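Print this article | E-mail this article

July 29, 2020
By the Zusen Sports Research Desk

4. Practice Load and Late-Season Scoring

4.1 Setting

The teams in this part of the study play in the Griltine Conference, a college football league with 7 member schools. Each school plays every other school once, and most add non-conference games in the opening weeks. We took practice logs, travel sheets and box scores from all 7 programs and matched them by week. Games against non-conference opponents were kept in the travel totals and left out of the scoring totals, because the strength of those opponents varied too much from school to school.

The logs came in different formats. Denis College kept its records on paper and sent scans. Toledo, the conference's neutral site for the championship game, was treated as an away trip for both teams. Where a log gave a start time and no end time, we used the length of the same weekday practice from the week before. This was done in 100 cases. Leaving those cases out did not change the direction of any result in this section.

Players filled in a short form each evening during the season. It asked about sleep, soreness, meals and class work. The meal questions were added at the request of the strength coaches, who wanted to know how many players were eating before morning lifting and whether they ate at home or in the dining hall.
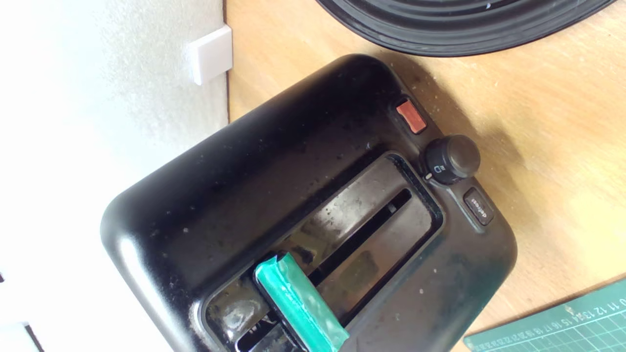
Answers were scored from one to five and averaged over the week for each position group. Linemen, backs, receivers and defensive backs were kept apart. Kickers and punters were dropped from the position averages, as most schools carried only two or three of them and a single missed form could move the figure a long way.

4.2 Measures

We used two main measures of scoring. The first is fourth-quarter point margin, which is the points a team scored in the final quarter less the points it allowed. The second is the share of drives that ended in a touchdown or field goal after halftime. Overtime was not counted in either one. Kneel-down drives at the end of a game were removed by reading the play-by-play, since the box score does not mark them.

Practice load is given in player-minutes. A practice of 90 minutes with 60 players taking part counts as 5,400 player-minutes. Walk-throughs count at half. Film sessions are not included. In all, 505 practices were coded by two readers working apart. When the readers did not agree on whether a session was a full practice or a walk-through, they went back to the log together and settled it, and the sheet was marked so that these sessions could be checked again later.

4.3 Results

Teams with a heavier practice load in October had a lower fourth-quarter margin over the rest of the season. The link was strongest for schools with long bus trips and weakest for the two schools that played most of their late games at home. Load in the weeks before October showed no clear link to late scoring in either direction.

The second measure gave a less even picture. Touchdown drives after halftime fell with heavier load, and field goal drives did not. One reading is that tired offenses still moved the ball into kicking range and then stalled. The play-by-play does not let us test this directly, as substitutions are not recorded on most downs.

Sleep scores dropped in weeks with a night game on the road and came back to the usual level by midweek. Soreness scores rose through the season for linemen and stayed fairly level for receivers. Meal scores changed little from week to week. They were lower on lifting days for every position group, and the gap was largest among first-year players living off campus.
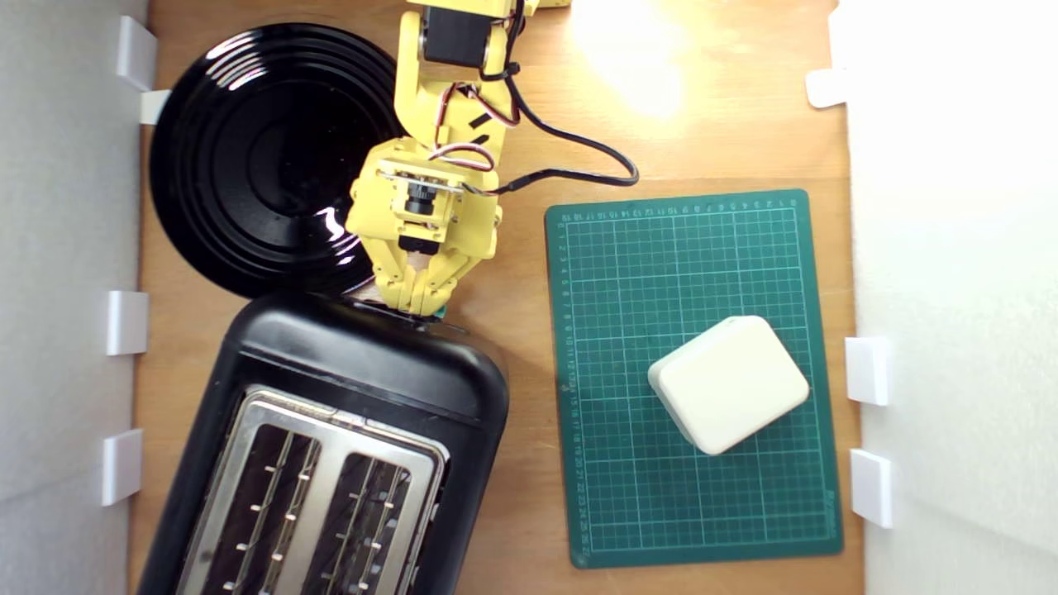 Figure 2. Tabletop with household objects and a yellow robotic arm.

4.4 Limits

The forms were filled in by the players themselves and were not checked against any other source. Return rates fell after losses at four of the schools, so the averages for those weeks rest on fewer answers. We also had no record of practice intensity beyond what the coaches wrote in the margin of the log, and these notes were too uneven to code. Injuries were listed by week and not by day, which made it hard to say whether a player missed a given practice or only the game that followed it. Section 5 returns to the travel sheets and takes up rest days between games.

Print this article | E-mail this article

Contact us | Copyright Zusen. All rights reserved. | Back to top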